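Grip tape, round two

So the club has moved on to the bathroom shelf task, and I am weirdly excited about it! Our team is called Lelum (long story, it was on a bus) and we have to teach our gripper to put small bathroom things where they belong. I volunteered for the pads. I thought it would be the easy job, ha.

It is not the easy job. The pads take all the beating, and Minttu Pitkänen, who runs the club and is much more patient than I would be, keeps telling me to look at them before every session. I kept forgetting, and then she made me a checklist with 2 items on it: look at the pads, then look at the pads again. Fair enough.

Anyway, Lloyd (that's the big gripper, we name everything) is due for new pads before the Zestden meet. I want to try something softer this time, maybe a rubbery sheet cut to fit, but half the team thinks soft stuff will shred even faster. We'll see. If you've built one of these and have a favorite material, please leave me a comment!

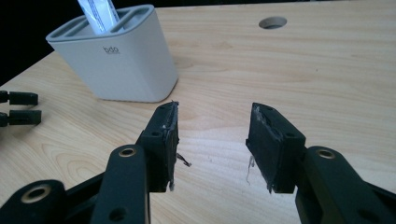

Wemlow, April

Both inner faces are scuffed and torn at the edges, and there are threads hanging off them, a dark one on the left and a pale one on the right. The toothbrush holder still looks fine, thank goodness (I like that little bdo logo). I'm bringing my good scissors tomorrow and cutting the first test pieces after class.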